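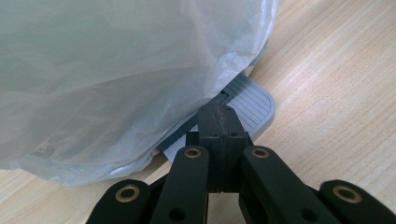
Chowdhury reckons the slow part is always plastic film, and that anyone who has tried to open a bin bag with cold fingers will know why. The rest of the Dulard crew agreed, more or less, when we sat down with them after their open day.

"A rigid thing stays where you left it," the group's lead told us. "A bag doesn't."

The work is done by people holding grippers, one in each hand. They go through a household job again and again, and the recordings are used to teach a robot the same job. The target for the season is 3,835. By the time doors opened they had reached 2,917.

Asked how long one person keeps at it, the lead said 60 minutes, then a break. "Your wrists go first."

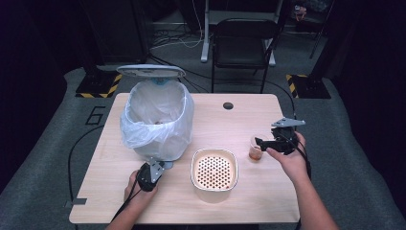

UDLOW, September

Visitors could try it for themselves from 2 in the afternoon, and the queue went back to the stairs. A retired fitter from Pollilbridge wanted to know about spare parts. "Best question of the day," said the lead. "We print what we can and buy the rest."

Will it be emptying our bins by next year? "No. Ask me about the year after."

Reading time: 2 minutes
Filed under: Local Business, Open Days
Contact us | Back to top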